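Filed under: Grippers > Hand-held > Comparisons and trials

Hand-held gripper (tabletop comparison)

A hand-held gripper is a gripper you carry around yourself, with your own arm doing the job the robot arm would normally do. I've been keeping this entry going for a while now, and it has grown from a few notes into a fairly long article, so bear with me! Most of it covers the two-finger kind, and most of what I know comes from comparing the Zemwood fingers with the Odov ones on small, dull, annoying objects.

Background

The name covers a lot. Some people use it for any trigger-operated grabber (the thing you pick up litter with is a cousin, really), but in this article I mean the kind with a proper housing, two opposing fingers and usually a camera riding on top, so that whatever you do by hand can later be set beside what an arm does with the same fingers. If the fingers match, you learn a lot about the fingers before you ever bolt them to anything expensive. I started in January with a single Zemwood pair and a bag of odds and ends, and I was hooked inside a week.

The Odov pair came later. Then Dunleavy, which makes the controller I use on the arm side, changed its mounting pattern, and I had to redo half my notes. I've left the old notes out of this version.

Choice of objects

Big blocks tell you nothing. Every gripper on earth can pick up a big block. What separates one finger from another is small, flat stuff lying directly on a hard surface, where the tip has to get under or around an edge with almost no height to work with. I like dark pieces on a white table, mainly for the camera's sake, and I like having two of them out together so the fingers have to pick one and leave the other alone.
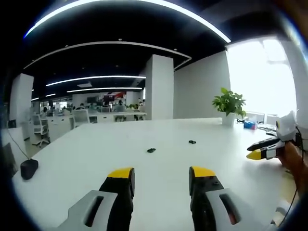
Small flat pieces are a rotten test, according to Hadley, because they reward the person holding the gripper far more than the fingers, and anybody with a steady wrist can make a bad tip look good. Hadley would go for a stack of cups every time and keep the flat pieces for the arm.

I half agree with that. A steady wrist does hide a lot, and I know I tilt the tool without thinking when a piece won't come up. But cups are forgiving in their own way (you can grab them nearly anywhere), and I'd rather have a test that fails often than one that always passes. My answer has been to run the same pieces with the hand-held tool first and then with the arm, and to keep both sets of numbers in the same table.

Method

My comparison runs are simple. Both pieces go on the table, the tool comes in low, and I close on the nearer one. A pick counts if the piece leaves the surface and stays up for five seconds. It doesn't count if I had to push the piece up against anything. I did 893 attempts over the whole comparison, and 148 of those were on the arm, which is a lot slower and needs more babysitting than I'd like.

A few things I settled on after plenty of wasted attempts:

Come in with the fingers open wider than you think you need. Closing from wide lets the tips slide along the table and meet under the piece.

Change hands now and then. I'm much better with my right, and my left-hand picks are a nice reminder of how much of the score is me.

Clean the tips. I can't say this enough. A little dust on the pads and your second hour looks nothing like your first.

With two people at one table, agree on who goes first. Two tools reaching for the same piece is fun for a minute and useless as a result!

Findings so far

The Zemwood tips did better on anything that lay completely flat. They flex a bit at the end, and that bit of give is what lets them get hold of an edge. The Odov tips are stiffer and held on better once they had something, so for pieces with a fold or a raised part they came out ahead. On the arm the gap got wider in both directions. The arm doesn't tilt to help itself the way I do, so every weakness in the tip shows up in the score.

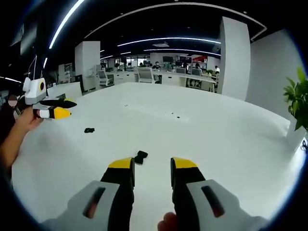 Trial table, two hand-held grippers in use.

Camera placement turned out to matter more than I had planned for. With the camera high and looking down past the fingers, I could see the moment of contact on the recording almost every time. Lower down, the fingers themselves got in the way, and I spent an evening arguing with my own notes over whether a pick had been clean. A wide lens helps, although straight table edges come out curved and you can't judge distances by eye from the recording. I quit trying and went back to a ruler.

Controllers

I've only used two controllers with these fingers, the Dunleavy and an older Cesska. The Cesska closes at one speed and that's that. It's loud too, but I'm fond of it, and for flat pieces one slow speed is pretty much what you want. The Dunleavy lets you set a gentle close followed by a firmer squeeze, and that helped the Odov tips a lot. It did next to nothing for the Zemwood ones, maybe because they were already soft enough to be gentle on their own. I'd love to hear from anybody who has tried the same fingers on something else.

Open questions

I haven't tested worn tips against new ones in any serious way. I also haven't tried cloth, and I keep getting asked about cloth. Shiny tables are another gap: reflections confused my tracking on a few runs, and I threw those runs out before working out what had gone wrong.

See also: Parallel jaw grippers; Fingertip pads; Wrist cameras; Flat object picking

Last revised September 29, 2018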